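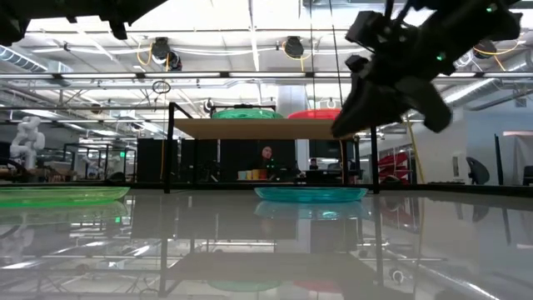

Two plates on the shelf, two still on the table.

I have a theory that you can tell how someone feels about their kitchen by whether you can see their plates. Mine used to live behind a cupboard door, in the dark, in one great teetering stack with the cereal bowls balanced on top, and I never gave them a thought except when I wanted the one at the bottom. Now they're out on an open shelf and I've become a terrible bore on the subject, so here goes.

The case against open shelves is well known and I've heard all of it, mostly from my own family. Dust! Grease! Everyone will see your mismatched crockery! And yes, if you fry a lot of bacon and put the shelf right over the hob, you'll be wiping it down every other day and cursing me. So put it somewhere else. Mine is a plain board on a black stand from Gristivberg, and it sits at the far end of the worktop, well away from anything that spits.

What I really want to defend, though, is the coloured plastic plate. People are so sniffy about plastic plates. They're for picnics, they're for toddlers, they're for the caravan and then back in the box until December when you run out of proper ones. I grew up with a set of see-through ones, red and green and blue, and eating toast off the red one was a matter of fierce family politics. I don't believe toast has ever tasted as good since.

Grown-up plates are white, apparently. I had 20 white ones at one point, which is absurd for a household that has people round perhaps twice a year, and I couldn't have told you a single thing about any of them. Then I took most of them to the charity shop on Villanueva Road and bought plastic ones in colours you can see the light through. A green plate on a pale shiny table throws a little green smudge underneath itself, and so does a blue one, only bluer (obviously). You don't get that from stoneware. It cheers me up before I've even had coffee, and I'm not a cheerful person before coffee.

They do scratch. I'll give the sniffy people that. The cheap ones I bought from Zirico went cloudy after a few months because I'd been scrubbing them with the rough side of the sponge, which was my own silly fault, and they've been demoted to sitting under plant pots. Use the soft side.

The other thing I've changed my mind about is stacking. I know a stack is sensible. I know it saves space, and if you've a tiny kitchen and four children then please stack away and ignore me. But there are only the two of us here, and we use the same few plates over and over, so I've started laying them side by side on the board with a bit of a gap between. It takes up the whole shelf and holds hardly anything. My sister thinks it's the daftest use of a shelf she's ever seen. She also owns 6 gravy boats, so I take her views on storage with a pinch of salt.

It does make putting away a slower job. You can't just clonk the lot down and walk off, you have to place each one, and there's generally a plate or two left on the table while I decide whether I can be bothered. Often I can't, and they stay there till supper. I used to think of that as mess. These days I just think they're halfway home, and they'll only be wanted again in a few hours anyway.

I'm eyeing up a yellow one next. There's a stall at the Plulilura market that sells them singly, and I've already worked out where it would go, if I shuffle the green one along a bit.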